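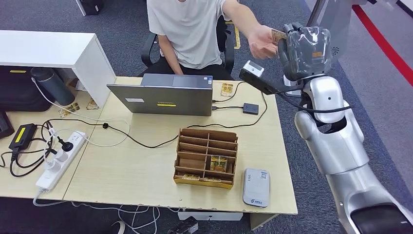 The Arm Was the Cheap Part

By Sohail Farooqui

Every company that buys a robot goes through a spreadsheet phase. At Dundport, which prints seed packets, collector cards and the little folded inserts you throw away with the box, the phase lasted from April until well past Thanksgiving, and the spreadsheet ended up with a tab called "Misc 2 FINAL."

Štefánia Machala owns that tab. She runs operations, and in the spring she was handed the job of finding out what it would cost to have a robot sort samples for the front office. It was supposed to take a couple of weeks. "I had a number for the arm by lunch on the first day," she says. "I thought, well, that was easy, I'll be in Lisbon by June."

She was not in Lisbon by June. The number for the arm turned out to be the only one that held still. The integrator, a small outfit named Fotevlow, quoted for the hardware and then, in a second document with a much friendlier font, for everything else: a bench, a safety review, training, a service plan, and a line for "consumables" that Machala circled in red and mailed back with a question mark.

Consumables, she learned, meant things like finger covers, spare pads and cable ties. The reply quoted 500 dollars a year. Her finance department, which had waved through the service plan without a murmur, held two meetings about it.

I have covered factory equipment for long enough to know that this is normal. People will approve a machine the price of a house and then fight to the death over the extension cords. So let me say a word for the extension cords. 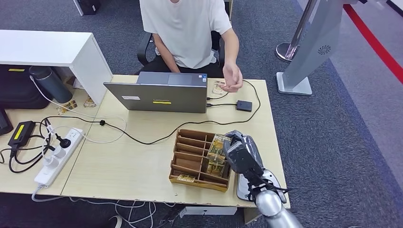
Budgets for automation tend to be written as if the robot will live alone. It won't. It will share a desk with a person, a laptop and whatever that laptop needs plugged into it, and all of those want power from the same place. Any buyer who doubts this should look at the tangle of black and white cords on the left of that desk, spilling over the front edge from a single power strip, and then go back and find the line in the quote that says "cabling." At Dundport there was no such line. Machala added one herself, and then a second for somebody to come back and tidy up after the first.

The sorting trays had a budget story of their own. Fotevlow's catalog has a machined fixture with adjustable dividers, sold under the name Brikik, and it is a lovely object. Machala priced it and moved on. For trials, her advice is to start with the cheapest thing that has slots in it, learn which slots you hate, and only then pay for metal.

Her other piece of advice concerns people. The business case that first crossed her desk assumed the robot would replace 7 hours of handling a week. It left out whoever would be sitting across the desk during the trial with cards in hand, and that somebody draws a salary. She put the hours in. The payback period promptly grew by two years, and the spreadsheet, she says, "finally started to look like something a grown-up had made."

There was a rival bid. Mughal, a leasing firm, offered a monthly rate that covered the arm, the software and visits from a technician. It looked expensive until you laid it next to Misc 2 FINAL, at which point it looked merely annoying. The catch sat in the exit clause, where returning the equipment involved a crate, and the crate was extra.

Machala has asked for both bids again with every cable, cover and crate priced as its own line. She expects them after the holidays. Finance has asked whether the cable ties can be bought used.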